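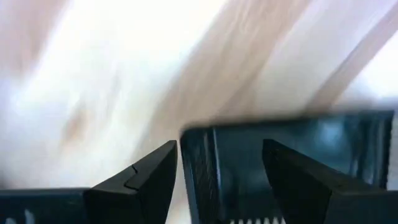 August, 14:20

Notes on the black container and the pale surface, continued from the page with the coffee stain.

The container stays. I wanted to change it for the gray tray from Tolladow, but Ruba Tannous tried both before lunch and she prefers the black one. Its inside is so glossy that small offcuts slide to the corner by themselves when you tip it. The bad side is that dark screws disappear in it completely. I put a sheet of white paper on the bottom for the afternoon, and this was enough. If somebody has a better liner, please write it here.

Pale surface: I looked again at the orange-brown smudge. I don't know what it is. Normand Beaulieu thinks shellac, I think tea. Please do not scrape it before we decide, because the last time somebody scraped a mark we had to sand the full width and the color never matched again. First try a damp cloth, then the Pledon soap, one spoon in a jar of warm water. No alcohol.

Sorting of the small parts. We agreed on this order and I write it so I will not ask again:

Everything from the drawer goes in the black container first.
Parts for the Chidiac hinges go in the 2 jars with the yellow lids.
Bent ones go to the scrap tin, also if they are only a little bent.
What is left in the container at the end of the day goes back to the drawer, not to the windowsill.

The first bag of 100 washers from Brorkell is sorted. In this bag 20 were the wrong thickness. I measured them twice with the good caliper and I trust the number. Normand will telephone them. I kept the wrong ones in an envelope in case they want them back.

15:45. The light is very strong at this hour and I make mistakes between the zinc ones and the steel ones. I used the magnet for the rest. It is slower but my eyes are less tired. Maybe we should do the sorting in the morning.

16:30. Stopped here. The second bag is not opened. The paper liner has to be changed, it is already torn in one corner. Ask Ruba where she put the small funnel.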